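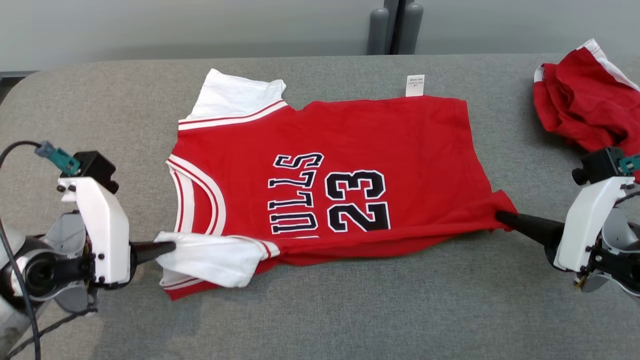
Red 23 shirt on the padded table, neck to the left. Lower sleeve still bunched.

December 17, 2020

Folding table, shirts. Carried on with the Girketham box, the mixed jerseys and tees. Yaqin had already pulled out anything with a zipper, so it was all pullovers today.

The red basketball shirt with the white sleeves is the awkward one. A plain tee goes down in one go if you hold it by a shoulder and the hem. With this one the sleeves and the body don't want to lie the same way, and the striped trim at the seam makes a ridge that shows through the first fold. I've put it in the "slow" pile in the list, item 8.

Order I settled on for this type:

Lay it sideways, neck left, print up. Pull the bottom hem out at the near corner until the wrinkles run toward the middle, then let go and smooth by hand. Straighten the near sleeve before touching the far one. Fold the near side in as far as the edge of the number. Same from the far side. Hem up to the neck last, in two folds.

I tried it with the sleeves tucked first and went back to the above. Tucked first, the near sleeve slid out again twice and left a lump under the lettering.

The care label on this shirt is at the side, up near the top edge when it's lying this way, and it stands up off the fabric. Push it under before the second fold or it ends up poking out of the stack. Tomos wants the labels left in, so no cutting.

Big letters and numbers: try not to put a crease through the middle of a digit. The hem fold is the one that does it. Moving that fold a finger's width toward the neck was enough on the two I tried. Corentin thinks we should fold everything print side down and be done with it. Maybe, but then you have to turn each one over to see which it is, and the shelf labels at Salazar go by the front.

Gray padding on the table is better than the bare top we had in June. Cloth stays where you put it. It does pick up lint, so go over it with the roller before the white shirts.

Stack height: about 8 of the thick ones before it leans. Mireille's stacks go higher but she puts every other one the opposite way around. Will try that on the next box.

To do:
- redo the red 23, near side came out wider than the far side
- ask Timothée if the Narkimbridge shelf is deep enough for the wide fold
- new roller refills
- box 1397 not opened yet, leave it for Yaqin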